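Two-arm marker cell at Ondance returns to work after gripper service

The small robot cell at the Ondance workshop in Truro is working again this month, after a service which took longer than the team had planned. The cell has two arms on one table. They are used to practice the handling of small office items, mainly whiteboard markers and their caps, and for most of December they had been dropping too many of them.

Aishwarya Hegde is responsible for the cell. She noticed the problem first in the daily log, and only later on the table. In a normal series of 200 cap picks, the arm called Left should lose very few. In the last series before the service it lost 47. The second arm, called Right, was better, but its result was also going down from one week to the next.

"We looked first at the software, as everybody does," said Hegde. "We spent two evenings with the settings for closing force. We made the force higher and the caps jumped away. We made it lower and they fell. After this it was clear to me that we should take a screwdriver."

The repair was done by Kumaresan Pisharody, a technician who normally works with packaging machines and who comes to Ondance when something mechanical must be opened. He removed both fingers of the left gripper and put them on a flat plate. One finger did not lie flat. The gap under its far end was small, but a marker cap is a small object, and a finger which is not parallel will touch it only along one line. When the gripper closes, the cap turns around this line and goes out to the side.

Pisharody does not think that the finger was bent in one accident. According to him, the two screws at the base had become loose over many hours, and the finger had been working against its seat until the seat itself was worn. He replaced the seat and the screws, cleaned the old thread lock from the holes and set the new screws with a torque driver. The finger itself could be used again.

He also found a second fault which had not been reported. The guide on which the fingers slide had no grease left on one side. There was a dark paste in its place, made of old grease and fine dust. He wiped the guide clean, moved the fingers by hand from open to closed several times, wiped it again, and only then put in new grease. He used very little of it. Too much grease on such a guide, he said, collects dust faster than no grease.

The question of dust has been discussed at Ondance before. The workshop shares a wall with the room of Sezer, a company that makes plaster forms, and the fine white powder comes under the door when the weather is dry. Hegde asked for a brush strip on the door in summer. It has now been ordered.

After the mechanical work the arms had to be calibrated again. Each gripper has a small camera near it, and the position of the fingers in the camera picture must agree with the position that the controller believes. If the seat of a finger is changed, this agreement is lost. The team drives each arm to a fixed set of points on the table, compares the numbers, and corrects them until the error is inside the limit. For the left arm this was finished in one afternoon. For the right arm it had to be repeated, as the table had been moved a little between the two halves of the procedure.

Since then the table legs have been marked on the floor with tape. Benedicta Akolgo, who prepares the table for each series, has added the tape marks to the start list, directly after the check of the emergency stop. 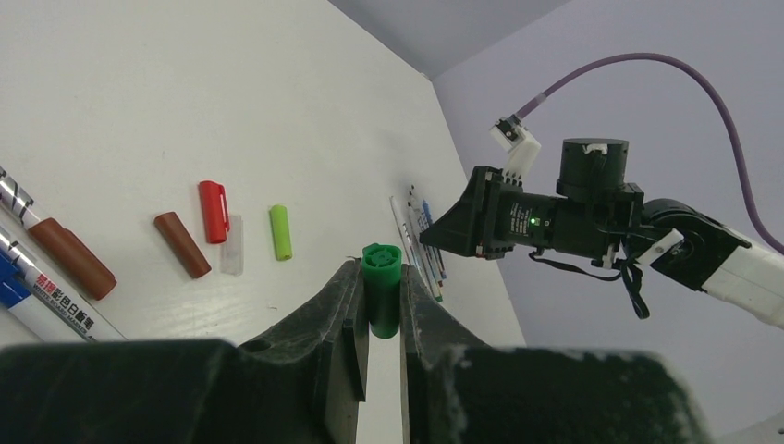 Akolgo has also changed the way in which the parts are laid out. Before the service the caps were always put down in the same direction, and the arms became good at exactly this direction. Now she turns them by hand, some lying along the table and some across it, and she mixes different sorts. The clear caps remain the most difficult. Against a white surface the camera finds hardly any edge, and the gripper often goes down next to the cap. A gray mat was tried for one morning and it helped, but Hegde does not want to keep it.

"If we choose the table so that the problem disappears, then we have learned about the table," she said. "I prefer that we see the failures and write them down."

The cables received attention at the same time. On an arm of this size the cable is often the first part to fail, because it is bent at every movement, and a break inside it may show only in certain positions. Thenmozhi Alva, who takes care of the electrical side, drove both arms slowly through their full range while she watched the signal from each motor. One plug on the right arm lost contact for a moment when the elbow was fully stretched. She replaced the plug and gave the cable more free length near the joint.

Alva would like to fix all cables more tightly to the arms, so that nothing can hang down and catch on an object. Pisharody is against it. In his experience a cable that is tied too close to a joint will break sooner than one that hangs. For the moment they have agreed to leave the loops as they are and to look at them again in the next service. Tie points may be added on the straight parts of the arms, where nothing bends.

The first full series after the repair was run with the left arm alone. Out of 200 picks it lost 2, and both of these were clear caps. The right arm followed on the next morning with a similar result. The team then started the task for which the cell was built, where one arm holds a part and the other brings a second part to it. This task is much less forgiving. If the cap stands only slightly inclined in the fingers, the marker meets the rim and pushes it out.

In the first attempt at this task, 53 transfers were completed before the cell stopped by itself. The reason was a temperature warning from one of the motors. It was not a real fault. The warning limit had been set low during the tests and was not put back. Alva corrected it and the series was continued after lunch.

The cost of the service was small in parts, but not in time. The finger seat had to be ordered from the supplier Turnon, and the first delivery contained the seat for an older model, with the holes in another place. Waiting for the right one took longer than all other steps together. Hegde has now bought a spare for each side, with screws, and they are kept in a labeled box under the table together with the torque driver and the grease.

The service plan has also been changed. Until now the grippers were opened only when something was wrong. From now on the finger screws will be checked with the torque driver at the start of each week, and the guides will be cleaned and greased once a month. The log gets a new column for dropped parts, separated by arm and by type of cap, so that a slow change can be seen earlier. Melaniia Palamarchuk, who writes the control programs, is preparing a small chart that shows the last series next to the older ones, and the program will ask for a check if the losses go up three times in a row.

Palamarchuk also wants to use the closing current of the gripper as a sign of wear. When the guide is dry, the motor needs more current for the same movement, and this value is already recorded. She compared the records from autumn with those made after the service and found a clear difference on the left arm. On the right arm the difference was too small to say anything. She will collect more data before she sets a limit.

Ondance opens the workshop to visitors again next month, in the late afternoon. The cell will be shown in operation, at reduced speed. Schools that want to bring a group are asked to write to the workshop in advance, as there is little room around the table and the doors to the Sezer side must stay closed.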